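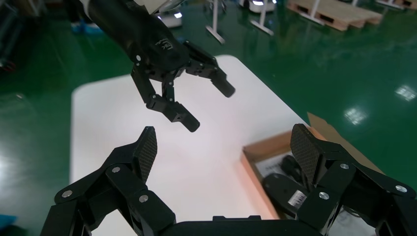
Joscha Brandes has mended clocks for 22 years, the last eight of them from two rooms above a bakery in Mellgate. He takes in mantel clocks, wall clocks and the odd carriage clock, and he turns away watches. "Different eyes, different tools, different customers," he says. He learned at a firm called Weidemann, where the benches were dark green and everyone dropped screws. He now tells beginners to work on a white tabletop like the one in the photo, where anything black stands out straight away. "You can paint an old door if you have to. Just don't paint it green."

Most of his work comes from people who have been left a clock. They often bring it in wrapped in a towel, with the pendulum still on, and he wishes they wouldn't. "Take the pendulum off first. If it swings about in the car, it bends the thin spring it hangs from, and then I'm charging you for the journey as well."

The usual fault is old oil. It thickens and picks up dust, and the pivots wear into the plates. Brandes strips the movement, cleans it, fits new bushes where the holes have gone oval and puts it back together. Then he leaves it running on the wall for 17 days before he will let it go. I asked why 17. "An eight-day clock needs two full windings. The extra day is for me to forget to ring the customer."

He is less patient with spray lubricants. He had a wall clock in last July, a Jenis, that had been sprayed through the back every winter. It took six baths to get it clean. "The man was proud of it. He'd kept it going, he said, and he had, but there was hardly any brass left round the centre wheel."

Does he ever say no? Fairly often. If the repair costs more than the clock would fetch, he says so and lets the owner think it over at home. About half come back. He doesn't try to talk them round. "If your gran wound it every Sunday night, that's your business. I only tell you what the wheels need."

Parts are harder to find than they were. He buys broken movements at fairs and keeps them in labelled tins, and he cuts the odd wheel himself on a small lathe from Zirkska that he bought second-hand and has rewired once. He would like to take on a learner, two days a week to begin with, but the back room needs a new window first.

As for his own clocks, he has one in the kitchen. It runs on a battery and was four minutes fast when I left.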